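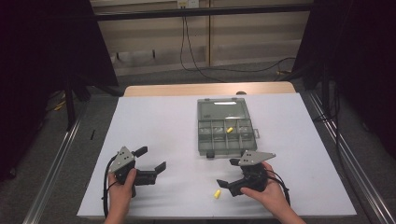 White work surface on the pale table, both hands in use.

February, bench notes, adhesives room
Entry by Raquel Rebelo, read over by Liam Fahy

Subject: wheat starch paste for the Scanlon ledgers, second batch

The first batch was discarded at 9.40. It had been stored next to the window and had separated, with a thin grey liquid at the top of the jar. The label gave no cooking time, so the cause cannot be stated with certainty. Colleagues are asked to write the cooking time on every jar.

Second batch: one part starch to five parts deionised water by volume, left to soak for 30 minutes before heating. Cooked in the small double pan and stirred throughout. The paste turned translucent after 12 minutes and was kept on a low heat for a further 30. It was cooled under a lid and passed through the horsehair sieve three times. The third pass made little difference and may be left out in future.

Test strips were prepared on offcuts of the Grulness laid paper and on the heavier Skivura stock. Paste was thinned to the consistency of single cream for the first and used a little thicker for the second. Strips were pressed between blotters under the 400 g weights. The Grulness strips dried flat. Two of the Skivura strips cockled at the short end, where the brush had been overloaded.

Jolanta Pietrzak recommends changing the blotters after the first ten minutes — this was not done today and will be tried with the next set.

The ledgers themselves have not been touched. Anderson Toledo has the condition report for volumes one to four; volume five is still awaiting a decision on the spine lining. The old lining is animal glue over coarse cloth and does not respond to paste poultice in the area tested.

Stock: one unopened bag of starch, blotters low. Order sent to Iltilier, with a copy to Sinéad Rafferty for the accounts. Sieve washed and left to dry on the upper rack.

Next: repeat Skivura strips with a drier brush, then peel test on both papers.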